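Last updated: 02/07/2023

Notebook, Gilbridge kitchen bench. Stock reduction, batch 5

Continuing with the chicken stock for the Mendes order. Bones roasted yesterday, trimmed of skin, 600 g into the pot with cold water to cover. Skimmed twice before the vegetables went in. Left uncovered after that, low simmer.

Target is a gel that holds at fridge temperature without added gelatine. Batch 4 set at the edges only. Colour was fine, flavour a bit thin, too much carrot.

Changes for this one: half the carrot, no celery leaf, vinegar left out. Strained through doubled muslin into the steel jug, 400 mL after reduction. Yield is lower than I'd like. Labelled and moved to the bottom shelf.
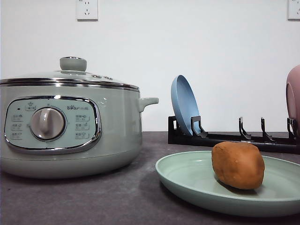

Fat cap to come off cold, tomorrow morning. Don't stir before then. If the gel tears cleanly with a spoon, go straight to the salt trial. If it slumps, reduce again to around 228 mL and note the colour against the Anedik sample card.

Salt trial: use the fine salt from the grey tub. The flake salt measures differently by volume and spoiled the comparison in batch 3. Weigh everything.

Still to do: reorder muslin from Zakinar, recalibrate the small scale, wash the jug lids.

© Gilbridge test kitchen | Contact the bench desk | Back to top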